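Biravstead Community Help > Courts and Crime

Can someone change a guilty plea after they've made it?

Posted by Shiela Macaraeg

My cousin's former neighbour in Plascombe pleaded guilty to wounding in November. There's now a page going round which says he "got it wrong" and will be taking the plea back before he is sentenced. The same page says he'll get a third off for pleading guilty. Surely he can't have both? It gives no source for any of it, and it spells his surname two different ways, so I'm not inclined to believe much. But is it even possible? The family of the man who was hurt have been told nothing.

Crisanto Sarmiento

Possible, yes. Likely, no. In England and Wales a defendant can ask the judge for permission to withdraw a guilty plea at any time before sentence. The judge doesn't have to agree, and a change of heart won't usually do it. He'd need to show something like a real misunderstanding of the charge, or very bad advice, or pressure that left him without a free choice. If he had a solicitor and a barrister who went through the papers with him, I'd want to hear a lot more than "got it wrong".

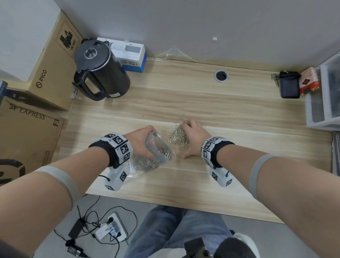
As for the third off, that is the most you can get, and it's for a plea at the first stage of proceedings. Leave it later and it drops to a quarter, then to a tenth on the day of trial. If he withdraws the plea and a jury convicts him, he should expect to lose the credit. So no, he can't have both, and whoever wrote that page hasn't thought about it for long.

The family should ring the police officer in the case or the witness care unit. Don't rely on a website for hearing dates – they move.

Anong Kaewmanee

I read the same page, I think. It had 177 comments when I looked and most were people arguing about a different case in Bunthorpe. A man at work swears his brother took back a plea "no problem", but when I asked him which court it was he couldn't say. Make of that what you will.

Angelica Cabanatuan

They all try it. He'll be out in 12 months whatever happens.

Shiela Macaraeg

Thanks Crisanto, I've passed on the bit about witness care. Angelica, how would you know what he'll get? He hasn't been sentenced.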